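Irnaneck Facilities Help Desk
Ticket category: Room booking and door access
Status: Resolved
Assigned to: Mutua Ndung'u, Building Systems

Summary
Staff in the Matau building reported that confirmed room bookings were disappearing from the door panels and, in several cases, that the same room had been assigned to two groups. The web calendar continued to show the original booking. Door locks on the affected rooms followed the panel, so badge holders with a valid reservation were refused entry.

Initial report
The requester booked Room 23 for a recurring morning meeting in July. The confirmation message arrived as normal. At 8:40 a.m. the panel outside the room read "Available" and the requester's badge was declined. Front desk staff opened the door with a master badge and logged the incident under this ticket.

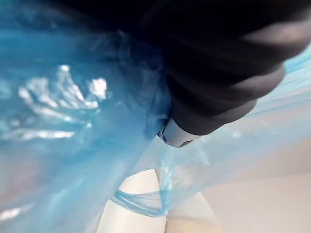

First response
The requester was asked to confirm the name of the room, the start time and the account used to make the booking. All three were correct. The panel was restarted from the admin console. It came back online within a minute and still displayed "Available." A test booking made directly on the panel appeared in the web calendar, which showed that the connection was working in at least one direction.

Investigation
The booking service, Akuleck, keeps its own record of each reservation and passes it to the panels through a sync job. The sync log for the Matau building contained repeated entries reading "page limit reached, remaining items skipped." The job was set to read no more than 1,000 reservations per run. Recurring meetings are stored as separate entries — one for each date — and the building passed that limit when departments entered their summer schedules.

Reservations were being read in the order in which they were created. Older entries, including many for dates already past, were sent first. Newer ones were dropped without any notice to the person who had made the booking.

A second fault was found during testing. When a panel had no record of a booking, it accepted a walk-up reservation for the same time, and Akuleck did not reject the duplicate. This accounts for the rooms assigned to two groups.
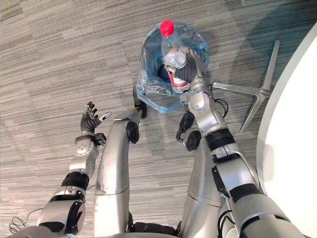

Actions taken
Past reservations were removed from the sync queue. The job now reads only current and future dates, and it continues to the next page when the limit is reached. A full sync was then run by hand, and 80 missing reservations were restored to the panels.

The duplicate booking fault was reported to the panel supplier, Polák, under a separate case. Until a fix is supplied, walk-up booking has been turned off on all Matau panels. Staff who need a room at short notice should use the web calendar or ask at the front desk.

Follow-up
The requester confirmed at 2:15 p.m. that the panel showed the correct booking and that the badge opened the door. Where two groups held the same room, the earlier reservation was kept and the other group was contacted with a choice of rooms.

The sync log will be checked each morning for the remainder of the month. Any further missing booking should be reported as a new ticket, with the room name and the time shown on the confirmation message. Please do not cancel and rebook, as this removes the original entry from the log.

Ticket closed by M. Ndung'u. Related case with Polák remains open.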